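30/05/2026

Table day, then towels. Writing this up while I still remember which roll of paper was which, because last time I left it a week and had to guess.

Started by stripping the old covering off the big table. It had gone furry along the front where everybody leans, and there was a tea ring on it that I'm fairly sure was mine. The new stuff is plain brown kraft from Sukton, off the heavy roll. I did think about using up the last of the lighter roll first, but it cockles if you so much as breathe on it and I'd only have been doing the whole job again in June.

Method, for whoever does it next: get a second person. I didn't, and spent a good while walking round and round the table pulling one corner and watching the opposite corner creep up. In the end I weighted the far side with the two Eskola catalogues (finally, a use for them!) and smoothed from the middle outwards with the flat of my forearm. Not elegant, but the paper went down. There are still a few creases. I've decided I can live with creases. What I can't live with is a ridge, as a folded edge catches on it and the whole towel skews when you slide it.

Then the taping out. Blue painter's tape again, the ordinary width. I know Xolani would like us to try drawing the grid on in marker, and I see the point, it would be dead flat and you wouldn't have edges lifting. But you can't move a marker line when you've got it wrong, and I got it wrong twice before lunch. The blue shows up nicely on the brown too, even under the bad light at the end of the afternoon.
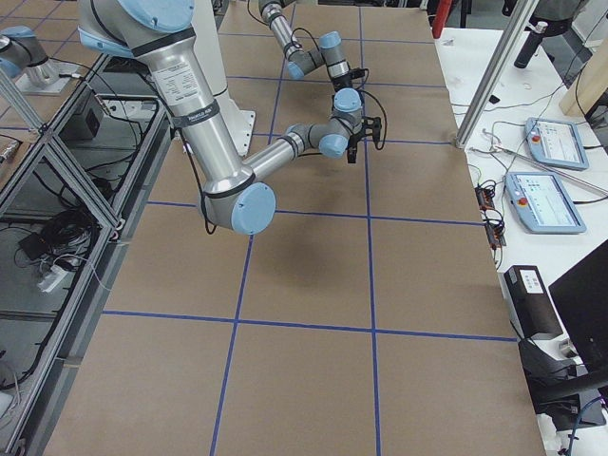

The trick with the long lines is to stick down one end, walk the roll all the way to the other end, pull it properly tight and only then lower it. If you press as you go it wanders. I know this. I pressed as I went on one of them anyway because I was talking, and it has a lean to it that I'll be looking at until the paper next gets changed. The cross lines are easier since you can nearly reach over in one go, and you can sight along the table edge to keep them honest.

I'm not fussed about the rectangles all being the same size, by the way. Somebody will ask. They're there so we can say "put it in the next one along" and all mean the same thing, and so that I've got a straight edge to lay a hem against. If you want an exact grid, the cutting room has a lovely one and they're welcome to keep it.

Had a sandwich. Moved the steel rule back to the hook it lives on, from the place it doesn't live, which was under the catalogues.

Afternoon: towels. The Dodelska batch has been sitting in its box making me feel guilty, so I got them out. 348 on the delivery note. I've not checked that and I'm not going to, the stores can do it. I took 12 off the top to fold, all from the same bag, and put the rest back with the flap tucked in.

First impressions. They're stiffer than the last lot, straight out of the bag anyway, and they hold a crease well. Almost too well, because if your first fold is off you've pressed in a line that wants to come back every time. I had one that I refolded three times and it still had its own ideas. Shook it out hard, left it over the back of a chair and it behaved better later on, so maybe a shake first should be part of the routine. I'll try that on the next handful and write down whether it makes a difference.

I went back and forth on which fold to settle on. We'd been doing halves and halves again, which is quick and anyone can do it, but you finish with a fat lump at one corner and the stack leans. Thirds along the length and then in half sits flatter. It is slower, though, and you have to judge the thirds by eye. I found I was all right at it after four or five goes and pretty hopeless before that. My vote is thirds for the shelf and quarters for anything going straight in a basket, where it's going to get squashed in any case.

What I do want us all to agree on is which face ends up outermost. Charcoal out, please, with the pink-red tucked away inside or underneath. It looks smarter on the shelf and the dark side doesn't show every bit of lint off your sleeve. The pale hem is handy as well, you can see straight away if one layer has slipped past the other, whereas dark on dark you'd need to put your nose on it.

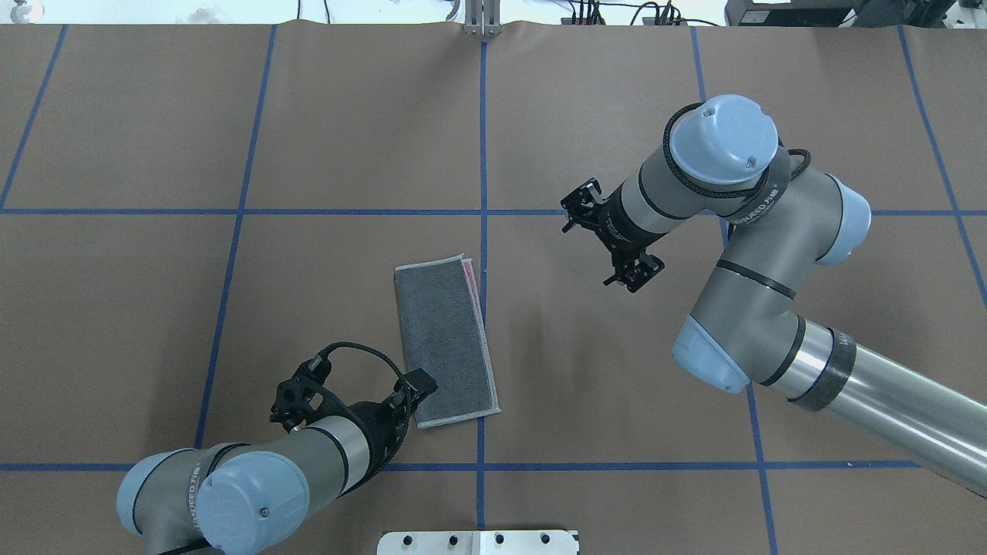
I'm allowing a sliver of the other colour. A finger's width down one side doesn't bother me and it won't bother whoever's drying their hands on it. If it's more than that, open the last fold, nudge the under layer in and close it again. Don't start from scratch, you'll only end up with a new crease next to the old one. And do the nudging with the towel lying flat on the table. I tried it in mid-air like a waiter with a napkin and made it much worse.

Something else I noticed: I never put them down straight. I fold square to my own body, and I stand a bit sideways on to the table, so everything I set down ends up on a slant compared with the tape. It's no trouble for one towel. For a stack it matters, so I'm going to try standing with my toes to the table leg and see if I improve.

Short list of odds and ends before I forget:

Blue tape, getting low. The part roll in the drawer might do one more table, but not with my error rate. Order number for the usual ones is 1287 in the Jinside book.

Heavy kraft, plenty left. Please don't use it for wrapping parcels.

The good scissors are in the pot by the sink. They should be in the drawer. I put them in the pot.

Box of towels is under the bench, left-hand side, flap tucked, bag open.

Xolani Van der Merwe wants to have a go at the folds himself before we write anything on the wall card, so the card stays blank for now. Leave the pencil on the string.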